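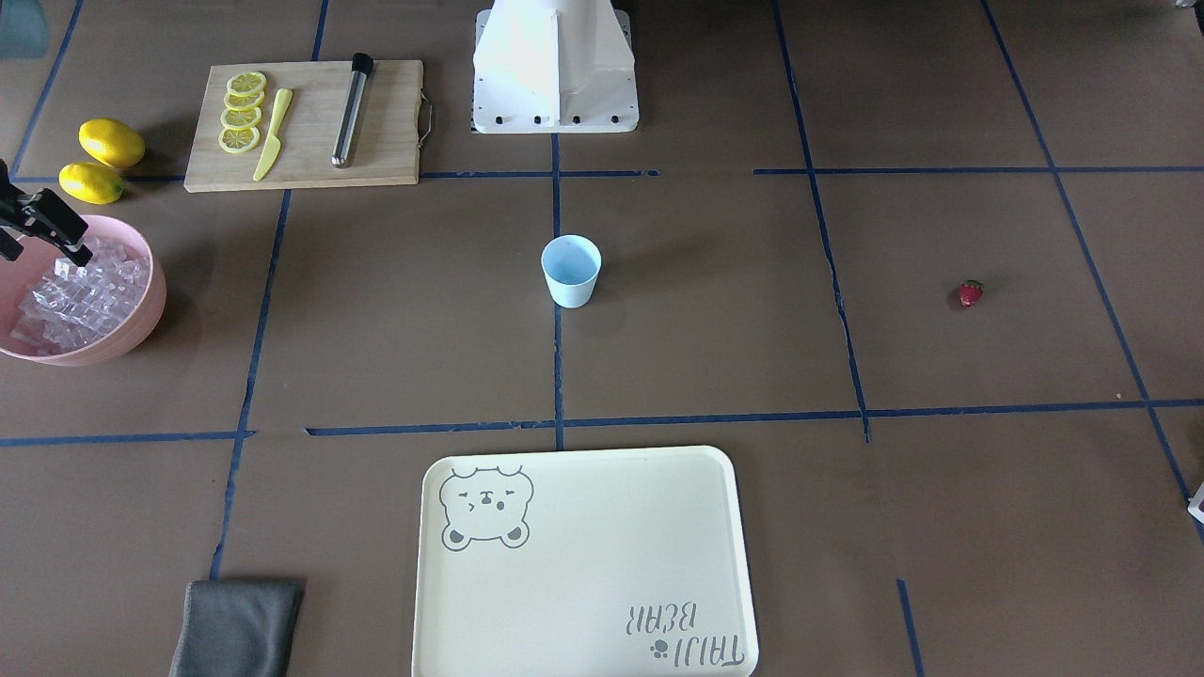 Money & Machines | Ages 8 to 11

How Do People Buy a Robot?

Buying a robot arm takes longer than buying a bike. A person has to decide what the robot is for, find out what it costs, and work out where it will go. Grown-ups call this planning and budgeting. A budget is a list of the money you have and the things you want to spend it on.

Start with the job

Suppose a snack bar wants a robot to help make lemonade. The owner might say, "I want a robot that makes drinks." That is too big to shop for. The job has to be split into small steps: pick up ice, move a lemon slice, set a cup in its place, put the cup on a tray.

Each step asks for something different. Ice is slippery. A strawberry is soft and bruises if it is squeezed. A plastic cup can tip over. The part of the robot that holds things is called a gripper, and a gripper that is good with one of these may be bad with another. Some jobs need two arms, so that one can hold while the other works.

The price is more than the price

Mi-kyung Byun plans equipment for a group of school kitchens in Kesedmont. When she makes a budget, the robot is only the first line. Under it she writes:

- a strong table that does not wobble
- a plate and bolts to hold the base down
- spare fingers for the gripper
- lessons for the people who will use it
- repairs
- small supplies

Small supplies are easy to forget. Her list has bowls, cutting boards, trays, towels and colored tape. Tape marks out areas on a table so that people know where to put things back. For one kitchen she set aside 300 dollars just for supplies, and 63 dollars of it went on tape and towels.

She also saves some money for surprises. If there are no surprises, it goes into next year's budget.

Measure the space

A robot arm has a reach, just like your arm. Anything past the end of its reach might as well be in another room. Before buying, planners draw the table on paper and mark where the base will stand. Then they mark where each tool and each food will go, and check that the arm can get to all of them.

They need space for people too. Someone has to fill the ice bowl and wipe up.

Ask more than one seller

A seller's written price is called a quote. Mi-kyung asked for quotes from three companies: Porport, Brulline and Skjelbred. The lowest quote did not include lessons. The highest included repairs for 4 years. She had to add the missing parts to each one before she could compare them fairly.

Buy or rent?

Some places rent a robot first. Renting for a few months costs less than buying, but at the end the robot goes back. Mi-kyung's kitchens rented one in April and made their choice in the summer.

Try it yourself

Pick a chore you do at home, such as setting the table. Write down every small step. Next to each step, write what a robot would need to do it. Then make a list of everything else you would have to buy, and ask an adult to help you look up the prices of the ordinary things, such as trays and tape.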